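# About Larkbridge Stone Care

Larkbridge Stone Care cleans, hones, polishes and seals natural stone surfaces in homes, small hotels and office buildings. The company works on marble, limestone, travertine and granite. It does not sell new stone and does not install countertops.

The business was started by Bethel Nigatu and Jaanus Rozīte, who had worked together in the finishing shop at Stoston. The first contracts were lobby floors. Kitchen and bathroom surfaces came later and now make up most of the schedule. There are nine people on staff, and seven of them work on site.

## What we work on

Marble is mostly calcite, which reacts with acids. Lemon juice, vinegar, wine and many bathroom cleaners leave dull marks known as etching. An etch is a change in the surface of the stone and cannot be wiped off. A stain is different: it is material that has soaked into the pores, and it can often be drawn out with a poultice. The two are treated in separate steps, and we quote them separately.

Pale marble needs the most careful inspection. Etching can be hard to see from directly overhead, so we check each surface at a low angle, under a single lamp, before choosing a starting grit.

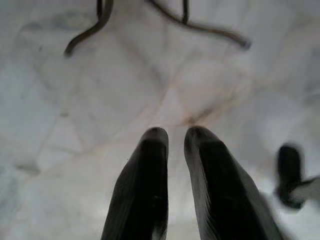

## How a job is done

1. Survey. A technician records the stone type, the present finish and any cracks or earlier repairs.
2. Test patch. A small area is taken through the full process and left for the client to approve.
3. Honing. Diamond pads are used wet, in sequence. Grits are not skipped.
4. Polishing, if the client wants a gloss finish. Many kitchens are left honed – new etching shows less on a matte surface.
5. Sealing. We apply a penetrating sealer and remove all residue before it cures. Sealer slows staining. It does not prevent etching.

Each surface gets a written record with the pad sequence, the sealer batch and the date. The archive holds 732 of these records, and returning clients can ask for a copy of theirs at no charge.

## People

Bethel Nigatu runs surveys and estimates. Jaanus Rozīte is in charge of site work and trains new technicians. Sidra Farooqui handles crack filling and color matching. Boonmee Pongsiri keeps the records and the schedule.

## Practical details

The minimum charge for a site visit is $1,000, including the survey and test patch. Floors in occupied buildings can be done at night by arrangement. The shop is closed for the first week of July.

Page last revised May 30, 2021.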